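Coffee in Wuston - where do you go for beans?

tamperedout
23/10/2024
Moving to Wuston next week and I need a place for whole beans. I drink pour over, two cups a day, and I don't like very dark roasts. Is Charbonneau still the one to go to?
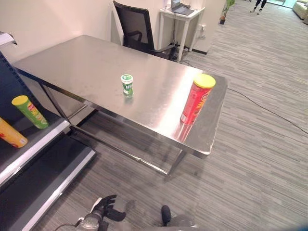

Re: Coffee in Wuston
mugshelf27
Charbonneau is fine but pricey. I switched to Dralov, the small roaster by the bus station. They put the roast date on every bag and they'll grind for you if you ask.

Re: Coffee in Wuston
slowkettle
Disagree on Dralov. Two bags I bought in October tasted flat. Charbonneau costs more - 8 dollars more on the big bag - but it's the same every time.

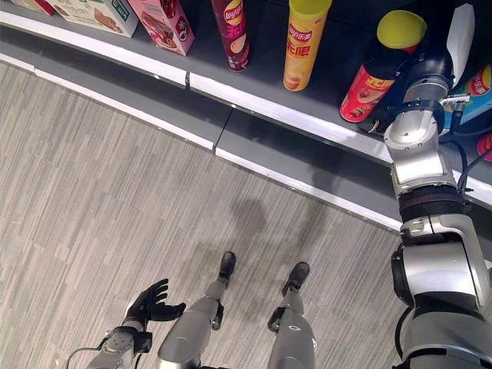
Does Dralov sell small bags?
Ask at the counter, they'll fill a half bag from the bins.

Re: Coffee in Wuston
mugshelf27
Flat how? Mine have been good. Did you get the house blend? I only buy the Jumside, the light one.

Re: Coffee in Wuston
slowkettle
House blend, both times. I'll try the Jumside, but I'm not giving up Charbonneau for it.

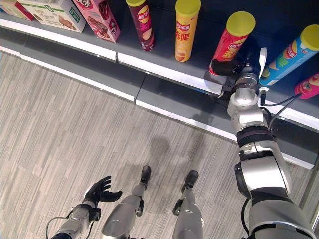
Their tasting on Saturday mornings is free too, and you can try the beans before you pay. Go before ten, the line gets long.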